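Home | Projects | Reports | Gallery | Contact

Setting Down and Picking Up: How Trays Get Used on a Small Work Table
Project report, Skilldale design and everyday objects course
Submitted September 25, 2025

1. What we wanted to know

Started with a dumb problem. At home the tray on my desk is always full of things that don't belong to it. Keys, a charger, a receipt. Nobody in my group could say what their tray was for, only what was in it. So the project: what makes a person put a thing on a tray and not next to it? Does the rim matter, does the color, does a picture printed on it matter?

We called the project Utlow (no meaning, it was the name left on the shared folder from last year and we kept it).

Three questions went into the proposal:
- Do people aim for the middle of a tray or for an edge?
- Does printing on the tray change where they put things?
- Is a big round thing treated differently from small stuff?

The third one got added late, in July, and ended up being most of the report.

2. Background reading, short

Not much written on trays. Plenty on shelves, on kitchen drawers, on how waiters carry. We read the Trirkeck handout on table setting from the first term, and the course notes on "landing spots" in the home, meaning the first flat place a person finds after the door. The notes say a landing spot needs an edge. Something that says stop here. A rim does that even when it is very low.

Also looked at the Sangkhawat unit on reach and posture. Useful part for us: people turn the wrist before they move the elbow, so stuff tends to land on the side of the hand that carried it. Right hand, right side. Obvious once you read it but we hadn't put it in the proposal.

3. The table

Kept the set up plain. A flat white board on the work surface, a light wooden board with rounded corners behind it, the tray on the white one. We had wanted a patterned cloth at first but you lose the outline of everything on a pattern. White is boring and it works.

The tray is shallow, rectangular, rounded corners. Color is somewhere between peach and beige, we argued about it and wrote "pale" in the log. The word Rabbit is on it in cursive toward the upper left, and a line drawing of a rabbit is down near the lower right corner. So the printing sits on two opposite corners and leaves the middle clear. Good for us, because question two needed printing that was not in the center.

The round thing is dark gray with a ridged, knitted looking fabric surface. Picked for being bulky next to the tray. You can't tuck it in a corner, it has to sit somewhere and cover something up.

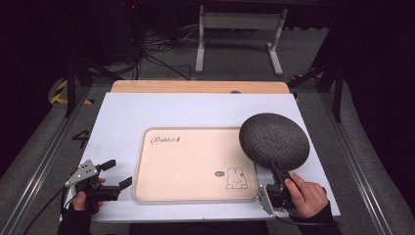
4. How a round went

Each round was the same. Tray square to the front of the board. Bring the round thing over, put it down, let go, write down where it landed. Take it off again. Next person.

Rules we wrote on the sheet:
- no talking about where it "should" go
- don't straighten the tray between the set down and the note
- if it lands over the rim it counts, write "over rim"
- pick up from wherever you are standing, don't walk around

The second rule got broken a lot. People straighten trays without noticing. I did it too. After the first session we added a column for it, headed "nudged", and that column turned out more interesting than some of the ones we planned.

We ended with 694 rounds written down, over 9 sessions. Of those we kept 385. The rest were thrown out for missing notes, nudged trays in the early sheets, or two different handwritings disagreeing on the same line. That is a lot to throw out and we know it. More on this in section 7.

5. What we saw

Middle or edge. Middle, mostly. With something this wide there isn't much choice, but people still steered for it. They came in from the right over the corner, paused, then moved in. The pause is there in nearly all our notes. We have no good way to measure it, no clock was running, so it is only a remark.

Printing. We expected people to avoid covering the rabbit. Some did. When we asked afterwards, the answers split: one half said they hadn't noticed a drawing, the other half said of course they went around it, it has a face. No one said anything about the lettering. So maybe a face counts and a word doesn't?? Would need a plain tray to compare with and we didn't have one the same size.

Over rim. Happened more in the later rounds of a session than in the early ones. Could be people getting tired, could be people getting used to it and not caring. The rim is low enough that the thing will tip on it instead of being stopped. A taller rim would change this whole section.

Side of approach. Matches the reading. Right hand, came down right of center, then got shifted left in a second small move. We started calling this the "shuffle" in the log, which is not a great term but everyone knew what it meant.

6. The view from low down

Half way through we stopped looking only from above and got in close, down by the tray, near the height of the rim. Very different. From above the rim is a thin line around a flat shape. From low down it is a wall, small but a wall, with its own shadow on the inside. The rounding of the corners shows up much more as well, and the logo goes tilted and is hard to read.

This made me change my mind on question two. If you are standing over the tray you see the printing. If you are sitting, or if you are short, or leaning in to set something down, you get the rim first and the printing is a smudge. The tray is designed to be seen from above, but it gets used from the side as often as not. Should of thought of that before writing the proposal.

The white board has smudges toward its far edge too, faint gray ones, that I never noticed standing up. Next time wipe it down first.

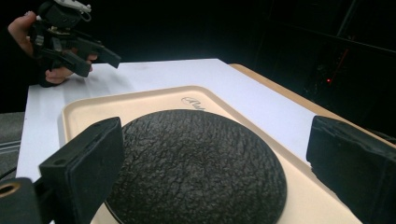

7. Problems

- Threw out too many rounds. The note sheet was badly laid out, with the "landed" box right beside the "nudged" box, and people filled in the wrong one. We redrew it but only after the third session.
- One tray. Everything we say about trays is really about this one. A deeper one or a darker one might give other answers.
- One big object. We had a plan for a small, medium and large thing and ran out of table time.
- Asking people after. They tell you what sounds sensible. Several changed their answer when asked again.
- The wooden board at the back. It has a dark dot in it near the center and two people told us they lined up with that. So we had a target mark on the table by accident. Should have turned it over.

8. What we would do next

Same table, no wood behind. Two trays, one printed and one plain, same size. Ask nothing, just log it. And put a seated round in from the start so the low view isn't an afterthought.

Also want to try leaving the tray out with something small already on it. My guess is that the first object decides where the second one goes, a lot more than a rabbit does. That was the original desk problem and we never got back to it.

9. Materials list

- white board, flat
- light wooden board, rounded corners
- tray, pale, printed
- round object, dark gray, fabric surface
- note sheets (old layout, new layout)
- pencil, tape for the sheet corners
- folder Utlow, all logs scanned, file names are a mess, sorry

Sheets from the first three sessions are kept seperate in the folder, marked OLD. Please don't merge them with the others.

Contact the course office | © 2025 Skilldale | Back to top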